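Slide 6. Humidity and cloth bindings. Keep to four minutes.

Relative humidity matters more than temperature. Rarico logger: 1172 readings, 11 outside limits – all in May.
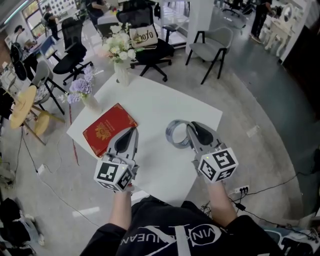
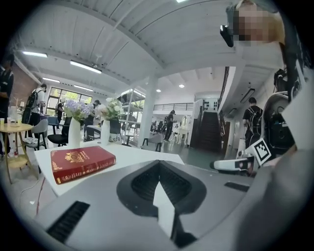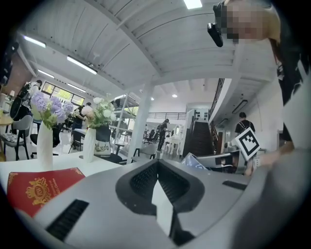
Naomi Makori
Collections Engineer, Skarkel

Slide 7. Boards warp when one side dries faster. Leave new stock closed for 14 days before shelving. Pause for questions.

Slide 8. Costs. Almost 1000 volumes per dehumidifier – check figure with Mārtiņš Ots before quoting it.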